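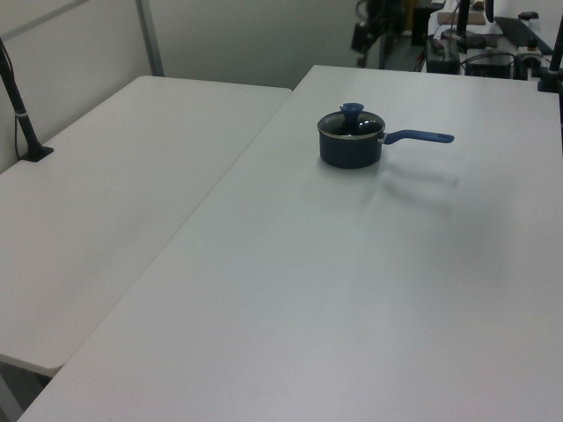
What happens to the people on a line when part of their work is handed to a machine? Mostly they stay, and their day gets rearranged around whatever the machine turns out to be bad at.

Reading for this session: the Plotstead case, pages 13 to 20, and Andreadis on shift handovers. Bring the case. Last April half the room shared one copy and it did not go well.

1. The case in short

Plotstead packs cookware for mail order. Before the change, 161 people worked the packing floor. Management announced that the new cells would "free staff for higher-value tasks." Huw Beddoe, then a floor lead, asked in writing what those tasks were. The reply is in your packet. It is one paragraph long and uses the word "journey" twice.

2. What the job became

Lifting and placing went to the arms. Left over for people: lids that sit crooked, handles that point the wrong way, labels that peel, and standing by. Standing by had no line in the pay scale. It took up a good part of the shift all the same, and workers described it as more tiring than packing.

Note the term "residual work" (Eskola). It means the tasks no one bothered to automate. You will find that residual work is seldom in the job description and often in the accident report.

3. Who knows what

The packers knew which pans were awkward. The integrator, Liden, had a spreadsheet. The two met after installation — at a meeting called to explain 575 stoppages in the first month. Myroslav Zhuravel, a packer, had predicted the worst of them on a suggestion card. The card was found later in the suggestion box, which had been moved to make room for a cell.

4. For discussion

Should the people who clear faults be paid as packers or as technicians? Plotstead chose a third title, "cell associate," at the packer's rate.

Compare the Ellis plant, where operators could stop and retrain a cell themselves. What did supervisors lose there, and did they miss it?

Written response, one page, to Wyn Gittins in room 1212 before the next session. Two pages will be read as one.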